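Looking at Exhibitions, Session 4: The Hang

Welcome back! Last time we stayed with single paintings. Today we step away from the wall and think about the wall itself: who decided that this canvas goes next to that one, how high, how far apart, and what all of it does to us as we walk through. I love this topic, and I hope you'll never stroll through a gallery in quite the same way again.

Key terms
Hang: the arrangement of works in a room.
Sightline: what you see through a doorway before you go through it.
Salon hang: pictures stacked from near the floor to the ceiling, frame almost touching frame.
Single-line hang: one row, usually with the centers of the works at a shared height.

The salon hang was normal for big public shows in Paris and London well into the 1800s. Painters fought hard over placement. A small landscape hung up near the ceiling (they called it being "skied") could go unseen for the whole run of a show. The single line came in gradually, and by the middle of the 20th century it went along with plain white walls almost everywhere. We're so used to it now that it feels neutral. Please be suspicious of that feeling! A white room tells you how to behave just as firmly as a red damask one does.

Wall color
Dark green and deep red make gilt frames glow and pull old varnish toward warmth. White is kind to bright modern pigment but can be hard on a brown 17th-century interior. Gray sits between them, and many museums have gone back to it for older work. Patterned paper is the daring choice – wonderful behind prints and ceramics, risky behind anything busy.

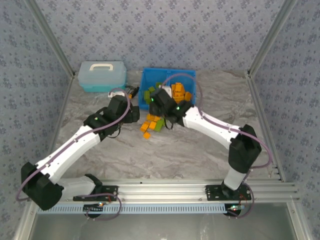

Two robot arms over a marble-patterned tabletop, with floral wallpaper behind
Sondari Evening School of Art History

Our case study is the loan show at the Pitevis Gallery: 51 works in 7 rooms. Pick up the floor plan at the desk and notice how uneven it is. Room 2 is packed, while Room 5 has a single large canvas and a bench. Go in through the side door if you can, then go back and do it again from the main stairs. The sightline changes completely, and so does the story!

For next session
Choose one room and draw its hang from memory, just boxes on a sheet of paper. Then write a page on one pair of neighbors: what does each picture do to the other? Bring your sketch even if it's messy – we'll pin them all up and start from there.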